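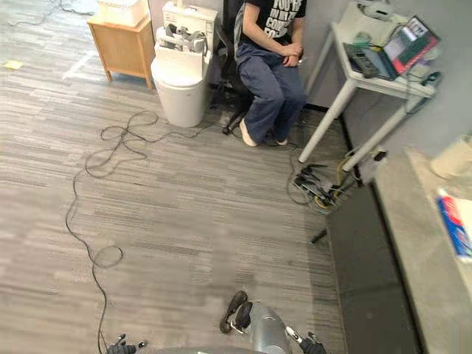

Unit 6: Mashing and Lautering

Read before the Sunday session. The worked figures use the Jandwood pilot kit, which has a mash tun of 200 liters.

1. Purpose of the mash

Crushed malt is mixed with hot water so that enzymes in the grain convert starch to sugar. Beta-amylase favors the lower end of the working range and gives a more fermentable wort. Alpha-amylase favors the upper end and leaves more body in the beer. A single rest between the two is adequate for most pale ales.

2. Water and pH

Mash pH should fall between 5.2 and 5.6, measured on a cooled sample. Pale malts in hard water tend to sit too high. Correct with lactic acid or calcium salts in small additions, stirring well and measuring again each time.

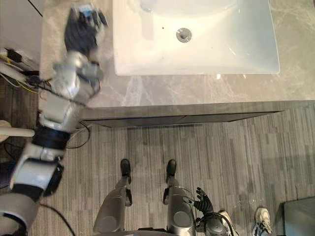 White rectangular sink basin in a gray marble countertop.

3. Crush

Set the mill so that husks stay mostly whole and the inner part of the kernel is broken. A fine crush raises extract but slows runoff. The Morkov recipe contains wheat, which has no husk, so add rice hulls to the grain bed.

4. Lautering

Recirculate until the wort runs clear, then open the valve slowly. A fast start compacts the bed. Keep a shallow layer of liquid above the grain while sparging. 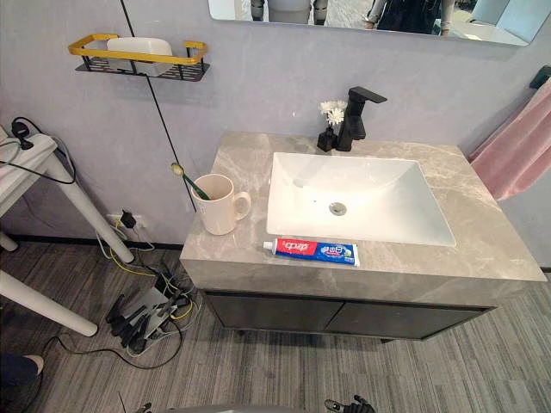
If the flow stops, close the valve, cut the upper part of the bed with a paddle, and let it settle before starting again. Stop collecting when runoff gravity drops to 2 degrees Plato. Past this point pH rises and tannins are drawn from the husks.

5. Problems for next time

a) Calculate mash efficiency for the Dundon batch from the log sheet.
b) Explain why the Blöndal stout needs a different water treatment.

Reading: course text, chapter 7.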